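How we teach towel folding with hand-held grippers (a guide for new club members)

I promised the July intake I'd write this up properly, and then I kept adding bits to it, so it has ended up longer than I meant.
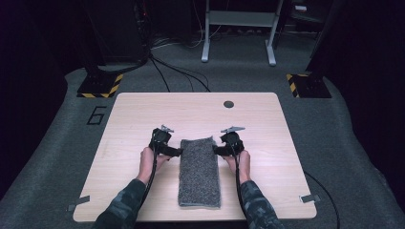
I've been helping at the Plutwood robotics club for a good while now, and folding is the job I get asked about most. People join because they want to build things that walk or fight, and then they find out our big project is laundry, and you can see their faces drop a bit. Give it an evening! Folding a towel with two pinchy grippers is much harder than it sounds, and once you've got a fold you're proud of you'll want to show everyone.

The way we work is that a person does the fold first, lots of times, holding a gripper in each hand. The recordings of that go into the training set, and then the arms have a go at copying us. So the quality of the whole thing comes down to how you move your hands. If you're sloppy, the arms will be sloppy, only slower.

What you need

One towel. We use small ones, hand towel size, with a bit of texture to them. Very smooth cloth slides out of the jaws, and very fluffy cloth hides its own edges so you end up pinching two layers when you wanted one. Kanako Hirose brought in a bag of old tea towels once and they were horrible to work with, all starch and creases. We kept them for the advanced group, who deserve it.

A pair of grippers, left and right. Ours are marked inside the handle. Please check, I've done a whole set with them swapped and it all had to go in the bin.

A table you can get both arms over without stretching. Low is fine. Lower than you think is often better, as your elbows can hang instead of sticking out like a chicken's.

Tape. You can never have too much tape.

Long sleeves or short sleeves, either is fine, but push nothing up halfway. Bunched cuffs catch on cables, and I have twice watched someone drag a gripper off a table with their own jumper.

Step one – fix the table

If the table creeps, your starting position creeps with it, and by the end of the session you're folding a hand's width from where you began. So tape it, and then lean on it with your full weight and try to shove it. If it moves, tape it again. Do this before you plug anything in.

While you're down there, have a look at where the cables go. They should run back along your arms with enough slack that you can reach the far edge of the towel and still bend your elbow. I like to do one big pretend fold with my arms right out in front of me, then right back into my lap. If you feel a tug at any point, give yourself more cable.

Step two – wake the grippers up

Switch on, then open and close each one 5 times, all the way out and all the way in. Watch the number on the screen as you do it. It should get to the same place each time. If one side stops short, there's probably fluff in it (it's nearly always fluff). A dry paintbrush sorts that out. Please don't blow on it, we've all just been told off for that by Tania Abeysekara and she was right.

Keep the brackets on top clear as well. Don't rest your thumbs on them and don't pick the gripper up by them. They get knocked out of line really easily, and then the tracking goes odd in a way that's hard to spot until much later, when you've got an evening's worth of recordings where your left hand seems to be floating.

Step three – lay the towel out

Flat, square to the table, with a short end facing you. Smooth it with your bare hands before you pick the grippers up. I do mine from the middle outwards.

Now, we don't want it perfect every time. If every single recording starts with a towel in exactly the same spot, the arms learn that spot and nothing else. So move it about a little between goes. Nudge it left, nudge it up, twist it a few degrees. Yuto Chiba rolls a dice and has a chart for it, and I just shove it and look away. Both seem to do the job.

Step four – the first fold

Start with your jaws open and a little way off the cloth. Wait for the beep. Breathe!

Take the near corners. Come in low, nearly flat to the table, and slide the bottom jaw under the edge while the top jaw stays above it. The mistake everyone makes (me too, for months) is to come in from above and pinch down, like picking up a crisp. You'll get a pucker of cloth and no proper edge, and when you lift, the corner droops out sideways.

Close both sides together. Lift to about the height of a mug, carry forward, and lay the edge down on top of the far edge. Don't drop it. Put it down as though there's someone asleep underneath. Then open the jaws and draw your hands back towards yourself along the cloth. If you pull straight up the jaws can catch on a loop and lift the whole fold with them, and you'll say a word that ends up on the recording.

Step five – the side fold

A towel that's been folded once is thicker, so open your jaws wider than you did the first time. I say this to every group and every group forgets.

For this one you fold one long side over on to the other. Use one gripper to hold the cloth steady and the other to do the carrying. Press with the holding hand, but gently. If you lean on it the cloth stretches, and when you let go it springs back and your nice straight edge goes wavy.

Step six – squaring up

This is the bit I love and the bit people rush. Bring the grippers in from either side, level with each other, and just nudge the long edges until they're straight. Small pushes. Start at the end nearest you and work away from yourself, a little at a time, and keep your hands opposite one another the whole way. If one hand gets ahead of the other, the towel turns, and then you're chasing it round the table like a bar of soap.

You don't need to grip anything here. Jaws touching the cloth, a soft push, back off, move up, push again. When you think it's done, have a look from directly above. Sitting back in your chair everything looks straight.

Step seven – finish cleanly

Take your hands away, out to the sides, and hold still until the second beep. Don't scratch your nose. Don't turn round to say "did you see that one?" (Isla Whitelaw, I am looking at you.) The end of the recording matters as much as the start, because that's how the arms learn they've finished. We had a batch where everybody waved their hands about at the end and the arms dutifully waved too. Very funny the first time.

How many to do

We do sets of 25 and then swap over. A good fold takes me almost 40 seconds, and I'm not quick. Beginners often race because they think fast means skilled, and then half the set has to be thrown out. Go at the speed you'd go if you were showing a child.

Stop if your wrists ache. The grippers don't weigh much but you hold them at a funny angle, and it creeps up on you. I do a bit of shaking out between goes and I have a cushion under my elbows for the long sessions, which I don't mind being teased about.

When it goes wrong

The corner slips out halfway through a lift. Carry on! Put it down, go back, pick it up again and finish the fold. Those are some of the most useful recordings we have, as the arms need to see how to recover. Only scrap it if the towel goes on the floor.

You pinch two layers. Open, back off, slide in again lower. If it keeps happening, your jaws are probably too wide open for that stage.

The towel slides when you push. Your tabletop may want a wipe. Dust makes it skate, particularly on pale smooth wood where you can't see the stuff.

One side lags behind the other on screen. Check the cable at the gripper end first and then at the computer end. If it's neither, write it in the book and fetch Masaru Koyama, who built the boxes and knows their moods.

You've forgotten whether you pressed record. You didn't. Press it and go again.

Naming your files

Boring, I know. Your initials, the towel, the set number, nothing else. Please don't put "final" or "good one". The towels are all named, by the way. The speckly sort are called Gurov and the plain sort are called Yagi, and the reasons for that are lost to time. If you bring a new type you get to name it, so long as it's short and your nan could read it.

After each set, sit down and watch 4 of them back before you do any more. Pick them from different parts of the set. It's a bit like hearing your own voice on an answerphone, you'll hate it, but you will see straight away that you always tilt your right hand or that you never quite reach the far edge. I found out I stick my tongue out when I'm squaring up. That isn't recorded by the grippers, thank goodness, Isla just told me.

What comes next

Once you've got three clean sets you can move up to shirts, which are a whole other misery, and I've a page half written on those. The Bosden group have been doing pillowcases and say they're a nice step in between, so we may pinch that idea. If anyone has old pillowcases going spare, leave them in the blue crate by the door, washed please.

Last changed 09/01/2021, when I added the bit about sleeves. If something in this guide doesn't match what you find on your table, tell me at the next session and I'll fix it.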